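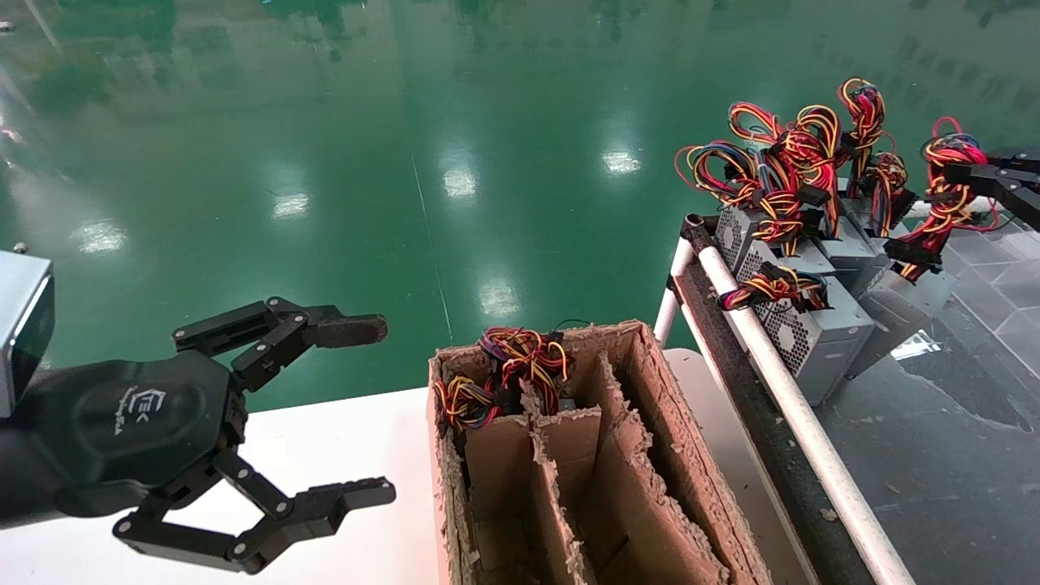 Ticket 3528: power supply sorting, cables keep beating the grippers

Opened July 18, 2019
Status: open, waiting on Ornov

Hi all, me again! The job is getting power supplies off the rack and into the divided cardboard box, one per slot, cables and all. I've got 40 units to get through and a person would have it done before morning tea.

What I've tried so far:

1. Fingers wide open on approach. Good for the metal housings, hopeless for the wiring (the loops flop over everything and snag).

2. Slowed the wrist down. Helped a bit, but run 11 still stopped with a grip fault.

3. Went back to the February settings from the Skumness job. Worse! Don't bother.

Is there a way to make it push the leads aside first, then go for the housing? Kettle reckons tying the bundles would sort it, but then somebody's tying bundles all day and we may as well do the lot by hand.

My two cents: it's nearly there for plain boxes and nowhere near for anything with a tail. I'll try softer fingertip pressure next and post the log.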